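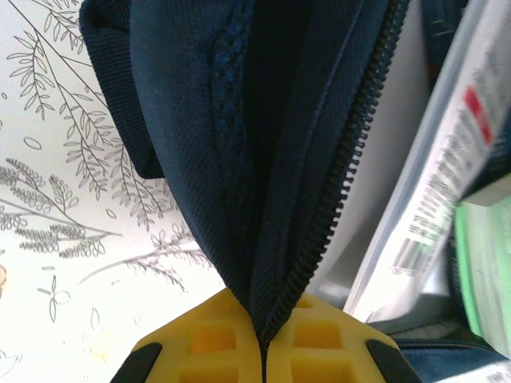
Sac à dos Vorkari Fakside : essai après un an d'usage quotidien

Imprimer cette page | Envoyer par e-mail

Le Fakside est le modèle d'entrée de la gamme urbaine de Vorkari. Le fabricant le destine au trajet domicile-bureau avec ordinateur portable, repas et vêtement de pluie. L'exemplaire testé est bleu marine, acheté en magasin au prix normal, et il a servi d'août à août, cinq jours par semaine, à vélo et en train. Le compteur du vélo indique 3 064 km parcourus avec le sac sur le dos. Les trajets en train n'ont pas été mesurés.

Tissu

Le corps est en sergé à trame serrée, avec une côte diagonale peu marquée. Ce choix d'armure est moins courant que la toile unie sur ce type de produit. Le sergé se drape mieux et marque moins aux plis, mais il prend la poussière dans le sens de la côte et demande un brossage régulier. Une éponge humide suffit pour les taches récentes. Les traces de graisse de chaîne, elles, n'ont pas cédé au savon de Marseille et n'ont disparu qu'après deux passages de savon au fiel.

L'abrasion reste limitée. Le fond présente un léger lustrage sur l'arête arrière, côté dos, à l'endroit où le sac frotte contre la selle quand il est posé au sol contre le vélo. Aucun fil tiré, aucun accroc. L'enduction intérieure est intacte, sauf dans l'angle inférieur gauche où elle commence à fariner.

Fermetures

La fermeture principale est à glissière noire, à dents apparentes, sans rabat de protection. C'est le point le plus discutable de la conception. Une glissière nue est facile à ouvrir d'une main et simple à nettoyer, mais elle laisse entrer l'eau dès que la pluie dure. Après vingt minutes d'averse à vélo, le haut du compartiment est humide et les papiers rangés contre la glissière gondolent. Vorkari vend une housse séparée ; elle devrait être fournie.

Mécaniquement, rien à signaler. Le curseur passe les angles sans forcer, y compris sac plein. Un passage de paraffine au printemps a supprimé une légère dureté apparue en fin d'hiver, probablement liée au sel. Les tirettes d'origine, trop courtes pour des gants, ont été remplacées par deux longueurs de cordelette.

Coutures et sangles

Les coutures porteuses sont doublées et renforcées aux points d'ancrage des bretelles. Les bordures intérieures sont gansées, à l'exception de celles de la poche avant, simplement surfilées. Celle-ci s'effiloche sur une courte longueur, sans conséquence pour l'instant. La poignée supérieure, en sangle tissée noire, est confortable à vide et cisaille les doigts au-delà de quelques kilos. Un manchon réglerait la question.

Les boucles de réglage glissent. Avec une charge normale, la bretelle droite descend de deux centimètres au cours d'un trajet d'une demi-heure. Un point de couture à la main sur la sangle libre corrige le défaut, au prix du réglage.

Portage

Le dos est une mousse mince recouverte de maille. La ventilation est faible en été et correct le reste de l'année. La ceinture ventrale, amovible, ne transfère pas de charge et sert uniquement à stabiliser le sac en danseuse. On l'enlève volontiers pour le train.

Sous un portable et une gourde pleine, le sac garde sa forme. À moitié vide, il s'affaisse vers l'avant et ne tient pas debout. Le Firkley, modèle concurrent utilisé l'année précédente, tenait mieux grâce à un fond rigide, mais pesait 300 g de plus. Le Zepeda, essayé brièvement, offre la meilleure glissière des trois et le moins bon dos.

Rangement

Un compartiment principal, une poche ordinateur suspendue, une poche avant à organiseur. La poche ordinateur ne touche pas le fond, bon point qui manque au Firkley. L'organiseur est conçu pour des stylos et des cartes ; un chargeur y entre de travers. Pas de poche latérale digne de ce nom : la gourde va à l'intérieur, donc debout et bien fermée.

Bilan

Points positifs : tissu, coutures porteuses, poche ordinateur suspendue, poids.
Points négatifs : glissière exposée, boucles qui glissent, housse en option.

Le Fakside convient à un usage urbain par temps sec ou mixte. Pour des trajets à vélo toute l'année en région pluvieuse, il faut ajouter la housse au budget, et le Zepeda redevient alors comparable en prix.

Imprimer cette page | Envoyer par e-mail

Commentaires (3)

velotaf_69
Même problème de boucles sur le mien. J'ai remplacé par des boucles à échelle plus étroites, ça ne bouge plus.

couturière du dimanche
Pour la ganse de la poche avant, un biais thermocollant tient bien si on repasse à fer doux. Attention à l'enduction derrière.

Rail&Co
Est-ce qu'un 15 pouces un peu épais passe dans la poche suspendue ? Le site de Vorkari ne donne que la diagonale, pas l'épaisseur.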